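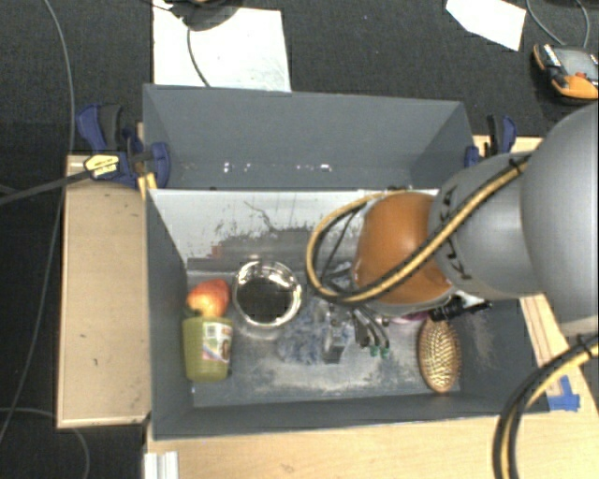

Lucyna Ostrowski wrote in to ask whether soft things can share a bin with hard ones, and the answer is yes, within limits.

Sorting household items into bins

1. Set the bin on a level surface. Leave the second bin behind it, within reach.
2. Wipe the floor of the bin with a dry cloth. Scuffs do no harm -- grit does.
3. Lay fluffy or furry items flat in the middle.
4. Place cups and fruit along one side.
5. Stop at 61 liters. Do not press the contents down.

Note: Scraped side walls can stay in use. Replacement bins are part no. 763.

Caution: Do not leave fresh fruit in a bin overnight. Juice stains the floor and soaks into fabric.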